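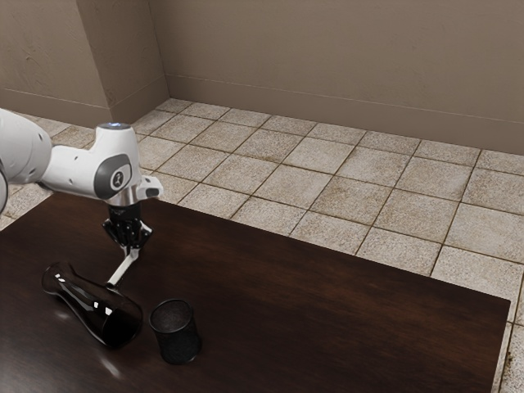
Page 26

Student Project Report
Bread waste in small bakeries of the Rastis district
Submitted 2024-06-05

1. Why we chose this subject

In our district there are many small bakeries, and most of them bake two times a day. In the evening one can see bags of bread left beside the back doors. Our group wanted to learn how much bread is not sold, where it goes, and if a simple change in the baking plan can make the amount smaller. The subject was first proposed in November, when we still thought to study restaurants. Restaurants were too difficult, as the owners did not have time for us in the lunch hours.

2. The bakeries

Three bakeries agreed to take part: Dometti, Bidel and Erdem. Dometti sells mostly white loaves and rolls. Bidel is the smallest one and has only one oven. Erdem makes flat bread and also supplies two school canteens, so its numbers cannot be compared directly with the others. We discuss this again in section 5.

3. Method

Each bakery received a paper form. At closing time the person at the counter wrote down the weight of unsold bread in kilograms, the weather, and if there was a market or a holiday on that day. We collected the forms for 20 days. After this we asked customers to fill in a short questionnaire with four questions. We printed 400 copies and received 300 back, but in some of them the last question was left empty. We think its wording was not clear. It asked "Would you accept less choice in the evening?" and several people wrote "less than what?" beside it.

4. Results

Rainy days gave the most unsold bread in all three bakeries. This was expected by the owners, but they did not change the second baking for it, because the dough is already prepared at noon. Market days were different from what we thought. Dometti sold less on these days, and Bidel, which is close to the market square, sold nearly everything.

From the questionnaire we learned that many customers will buy bread from the morning if the price is lower and if it is marked clearly. Older customers often said they prefer it for toast or soup.

Unsold bread at Dometti goes to a farm for animal feed. Bidel dries it and sells bread crumbs. Erdem gives a part to neighbors and throws away the rest.

5. Problems with the data

The scale at Erdem was changed in the second week, and we do not know if both scales show the same weight. Also, the canteen orders are baked together with the shop bread. We tried to subtract them, but the order book was not complete, so we kept the Erdem results in a separate table.

6. Proposal

We suggest that the second baking be decided later — at two o'clock, when the rain is already known — and that a smaller dough be kept cold for this. Bidel has agreed to try it for one month. The table of daily weights and the questionnaire are in the appendix.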